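Cozma save not loading after moving the APK install to a new phone

Posted 2025-07-15 by pirkent_fan

I play Cozma on Android, installed from the APK and not from a store. I copied the save folder from the old phone to the new one over USB. The game starts, shows the title screen, then drops me at the tutorial with 0 coins. The old phone still loads the save at level 100. Both run the same game version. Cloud sync is off on both. Is the save tied to the device?

gridlock

Not tied to the device, but it is tied to the profile ID. The game writes a new ID at first launch and ignores any save with a different one. Steps:

Uninstall on the new phone. Install again and do not launch. Copy the whole data folder from the old phone, including the small profile file next to the saves - most people skip that one. Then launch with Wi-Fi and mobile data off.

I do the copy from a laptop. File managers on the phone often hide that folder on newer Android versions.
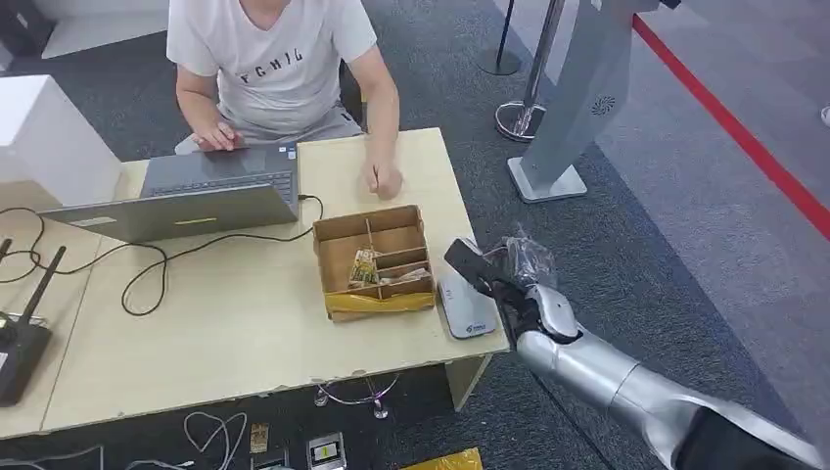
Laptop on the table, cables to the left.

If it still opens the tutorial, compare file sizes on both phones. Mine was up to 200 KB. A file of 2 or 4 KB is the blank save the game makes on first launch, and it has replaced yours.

stundthorpe

Turn on cloud sync on the old phone, wait for the check mark, then log in on the new one. Worked for me last October. You need a Zondton account for it. Purchased skins did not carry over, only coins and heroes.

mod_apk_user

same problem here, I just started over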